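Clindness drawer fault

From Allindale Robotics Reference, the open handbook of household manipulation

The Clindness drawer fault was a failure in the Clindness control program, a piece of software written at the Kurnell workshop in Allindale to teach robot arms to open and close household furniture. It came to light one September, when an arm that had pulled a drawer open went on pulling after the drawer had reached its stop, and dragged the whole cabinet toward the edge of the bench. The cabinet was damaged, but happily no one was standing near it.

Akua Fiadzo, who looked into the matter, traced it to the program's release check. Clindness read the drawer's travel once, at the start of the pull, and held on to that number even when the fingers slipped along the knob – a small thing, and an easy one to miss. In 200 repeat trials the fault appeared 14 times.

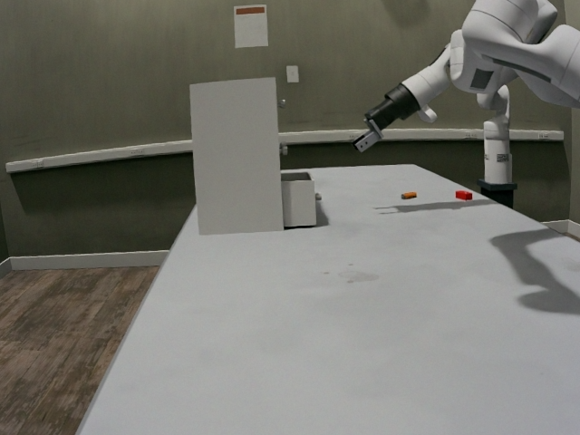
Simulation was used for most of the later testing, as it spares both the furniture and the people around it. The trials kept to a simple layout, and the rendered view has the bottom drawer of a white cabinet standing open while an empty gripper hangs in the air well clear of its knob. Version 192 of the program, known as the Onuoha revision, reads the travel all through the pull and lets go at the first sign of the stop.

See also: Gripper slip; Force limits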